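Search stories
Enter a word or title
Go

The Trerstead Quilt

The ladies of the Trerstead quilting circle had promised the children's home in Mestby a quilt for every bed, and there were 30 beds, and by January they had finished all but one. I was the youngest in the circle then (well past fifty, mind you), so the last quilt fell to me.

I had no fabric left worth the name. My neighbor brought over her late husband's shirts, my sister mailed a tablecloth all the way from Nolska, and the woman at the bakery handed me a flour sack with little blue roosters on it and wouldn't hear of being paid. I cut 500 squares at my kitchen table, far more than I needed, and sat up with them long after the radio had gone off for the night. 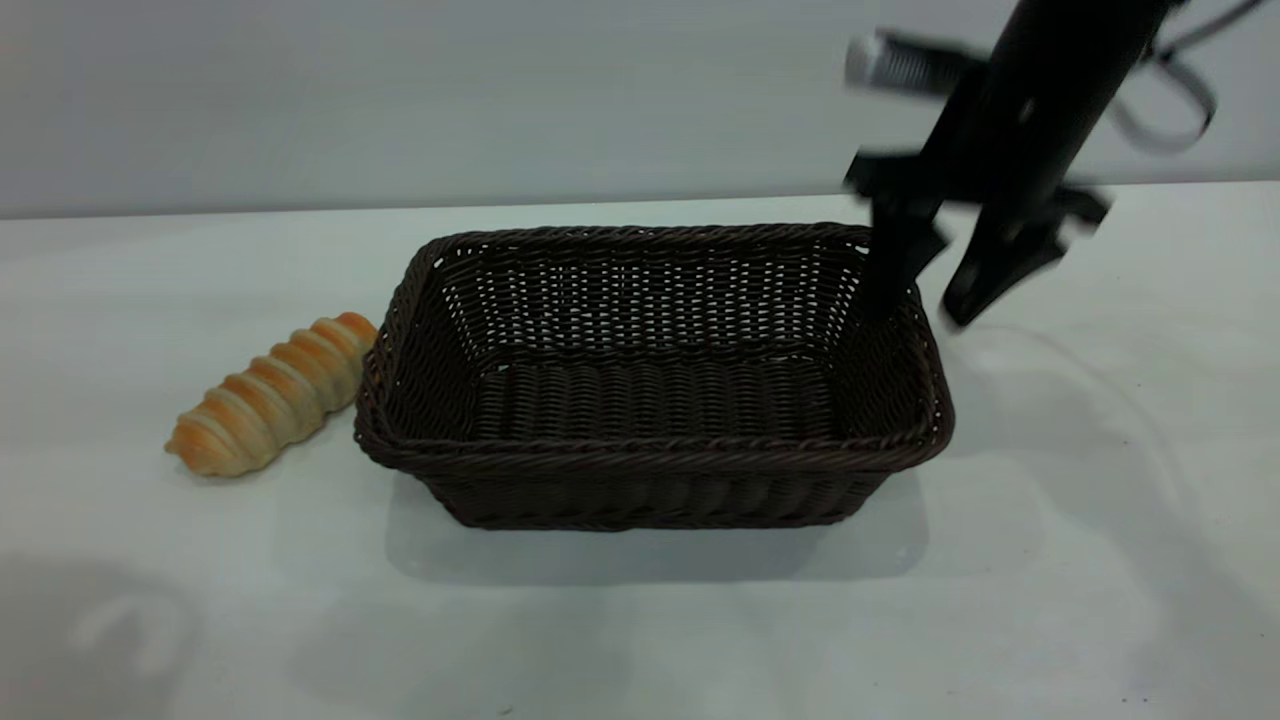 Vol. 12, No. 3

By Saturday the top was pieced, and I'll admit the corners didn't all meet. One rooster had ended up standing on his head. I thought about ripping him out, I really did, but I was tired, and the kettle was on, and he looked so pleased with himself!

We drove to Mestby through the sleet with the quilts piled to the roof of the car. A small girl went down the whole row of beds, touching each one, until she came to mine. She bent over sideways to look that rooster in the eye.

"He's mine," she told me, and climbed in with her shoes on.

More stories
The Button Jar
Snow on the Nolska Road
My Aunt's Thimble
A Coat for Orakzai

Contact us | Copyright, all rights reserved | Back to top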